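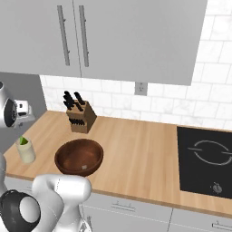

*Fig. 17-A. Arm at the counter, bowl within reach, cooktop to the right. Simulated kitchen.*

## Section 17: Counter tasks, set-up and shift handover

For kitchen staff at Sullcombe and whoever covers for them. Read before your first shift with the arm. Keep a copy by the pass. Old sheet (the yellow one) is dead, bin it.

Covers: counter layout, loading a task, trial run in Tondik, going live, stopping, handover. Does not cover cleaning the arm or swapping the hand. Those are Canpolat jobs. Don't.

### 17.1 What changes for you

Short version. The arm clears and resets the counter between prep blocks. You used to do that. You now set the layout, start the task, stay in the room, and sign it off.

- Counter resets come off the prep rota. The time is yours for prep, it's not a break and it's not extra covers either. If your lead tries to give you extra covers for it, ring 116.
- One person per shift is the counter lead. Rotates. Same pay grade, with the lead allowance on top, see your March letter.
- The counter lead doesn't also run the cooktop. Ever. If you're short, the arm stays parked and you reset by hand like before.
- Nobody gets scored on how many tasks the arm finishes. The log is for faults.

Part-timers and agency get the same training hour as everyone else. Paid. If you were handed this sheet in place of the hour, say so at handover and you'll be booked in.

### 17.2 Before you start

You need:

1. Your own login for Tondik. Not the shared one, shared one is view only now.
2. The layout card for the task.
3. A dry cloth.
4. 20 minutes, first time. Gets quicker.

> **CAUTION.** Cooktop OFF and cold before the arm is woken. The arm does not know if the glass is hot. Check the knob, then check again with the back of your hand held over, not on.

> **CAUTION.** Long hair up, lanyards off, apron strings tucked. Applies to anyone on the counter side, visitors too.

### 17.3 Lay out the counter

Same layout in the practice kitchen and in the real one. Work from the back wall forward.

1. Clear everything off. Phones, keys, the radio.
2. Wipe down. Dry it properly, wet wood throws off the cameras.
3. Knife block to the back, by the tiles. All slots filled or the knives logged out on the knife sheet. Handles toward the wall side as on the card.
4. Bowl in front of the block, nearer the front edge. Empty.
5. Glass to the left of the bowl. If the card says garnish, the lime wedge goes on the rim before you start, not during.
6. Leave the stretch between bowl and cooktop open. The arm needs somewhere to put things down. So does everybody else, hence the arguments. It stays open.
7. Drawers shut. An open drawer is the most common stop we get and it's a dull one.
8. Step back behind the floor line.

**Note.** Upper cabinet doors closed too. The long handles are close enough to the seam that a half open door swings further than you'd think.

**Note.** The arm's knife rule is simple: it goes round the block. It has no task for picking up a knife and none is planned. If you're asked to load one, don't, and report it.

### 17.4 Load the task

1. Log in at the wall panel. Wait for the green bar.
2. *Tasks > Counter > Reset*. Pick the card number that matches your card.
3. Read the item list out loud. Yes really. Whoever is nearest listens and says yes or no.
4. Press **Match**. The panel ticks off what it finds on the counter.
5. Any item not ticked: move it slightly, press **Match** again. Two tries. After that stop and use the fault list in 17.8.

Don't press **Match anyway**. It's there for Canpolat and will be hidden in the next update.

### 17.5 Trial run

Every new or changed task runs in the simulated kitchen first. Each card has been through 3000 trial runs before it gets to you, but those are for the standard layout. Yours may be different by the time lunch has been through.

1. On the panel, *Practice > Run once*.
2. Watch the whole run. Whole thing.
3. Look for the forearm passing over the bowl, and for the hand coming in near the left column. Those are the tight spots.
4. If it looks wrong to you, it's wrong. Press **Hold**, write down what you saw, carry on by hand.

You don't have to explain why it looked wrong. People who have worked that counter for years see things the software doesn't, and we'd rather have a false alarm. Holds are not counted against the shift. 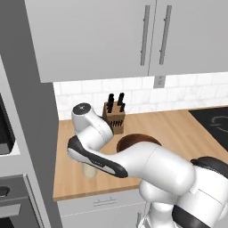 **Dretham Kitchens, Sullcombe site desk** | revised 14/08/2023 | replaces all earlier copies of 17.5 to 17.9

### 17.6 Reading the close positions

The view to learn is the one with the hand down at the left end of the counter. The hand is over the small pale cup shape and hides part of it. Forearm is in front of the bowl, so you only get the rim and a bit of the back. The round joint cap comes up just in front of the knife block and overlaps it from this side.

What that means for you:

- **You will lose sight of items.** Normal. Don't lean in for a better look. Use the second view on the panel.
- **Overlap isn't contact.** The cap and the block overlap on screen from this angle. Switch view before you call it a hit.
- **Left column is a hard limit.** The oven and microwave are built into it. Keep the oven door shut for the whole task. Anything cooking in there, wait.
- **Shadow under the hand.** A dark patch on top of the item is just the hand shading it. Several people have logged this as a spill. Fine in practice mode, but in the real kitchen do check.

If the second view is frozen, the clock in the corner stops. Clock stopped = press **Hold**. Don't guess from one view.

### 17.7 Go live

Only after a clean trial run on the same card, same shift.

1. Cooktop check again. (Yes again.)
2. Say "arm live" so the room hears it. Wait for an answer from each person on the counter side.
3. Turn the key to **LIVE**. Key stays in. Don't clip it to yourself, people walk off with it.
4. Press and let go of **Start**. Thumb near **Hold** until the first item is down.
5. Stay in the room until it parks. If you have to leave, press **Hold**, take the key out and hand over to another trained person. Verbal handover plus initials on the sheet.
6. When parked, key to **OFF**. Say "arm off."
7. Check the counter against the card. Move anything that's out by hand. Small stuff doesn't need logging.

> **CAUTION.** Never reach past the arm while it is holding. **Hold** keeps the joints where they are but **Start** will carry on from there, and someone else may press it. Key out first, then reach.

> **CAUTION.** Do not catch a falling item. Let it go. Glass on the floor is a dustpan job.

#### Stopping in a hurry

Red button at either end of the counter. Anyone can press it: you, the dishwasher, a delivery driver. No permission, no questions after except what happened. The arm stays put. Ring 116 and leave it alone till they've cleared it.

### 17.8 Faults you'll actually see

| Panel says | Usually | Do this |
|---|---|---|
| Item not found | Moved off the card position | Move it back, **Match** |
| Extra item | Phone. Or a cloth | Take it off, **Match** |
| Path blocked | Drawer or oven door open | Shut it, trial run again |
| Surface changed | Wet patch, flour | Dry wipe, **Match** |
| View lost | Steam or a greasy lens | **Hold**, let it clear, call if it doesn't |
| Grip uncertain | Garnish knocked, wet rim | Key out, reset item by hand |
| Joint warm | Long run | Park it, leave it parked for the rest of the block |
| Anything in a code | Not yours to fix | Key out, ring 116 |

Same fault twice in one shift: stop using that card, write the card number on the board. Don't keep nursing it along. We had one card limp through a full week becuase everybody had their own workaround and no one wrote it down.

### 17.9 Handover

Goes at the end of the shift, before you wash up.

1. Key **OFF** and in the box.
2. Arm parked. Look at it, don't trust the panel.
3. Knife sheet signed.
4. Write on the handover sheet:
 - card used, and whether the trial run was clean
 - any **Hold**, with one line on what you saw
 - any red button press, time and who
 - resets you did by hand and why (short staffed is a reason, put it)
5. Tell the next counter lead in person. Sheet alone dosen't count.
6. Log out. Your login, your name on whatever happens next.

**About the sheet.** Hold notes go to Canpolat without names. The hand reset notes stay with Dretham and go into the staffing review, so fill them in even when you're tired. If the arm is parked most of the week for lack of people, we need that on paper.

**About the cameras.** They point at the counter. Footage is kept for fault calls and is not to be used for timekeeping or breaks. Your rep has the agreement in full, ask for it.

### 17.10 If you'd rather not

Counter lead is opt in until the March review. You can say no and stay on prep, same hours. Tell the site desk, not your shift lead, so it doesn't turn into a thing on the floor. You still need the training hour, as anyone on the counter side has to know the calls and the red buttons.

Changed your mind later, either way: same desk, next rota.

Next: Section 18, lockout for cleaning nights.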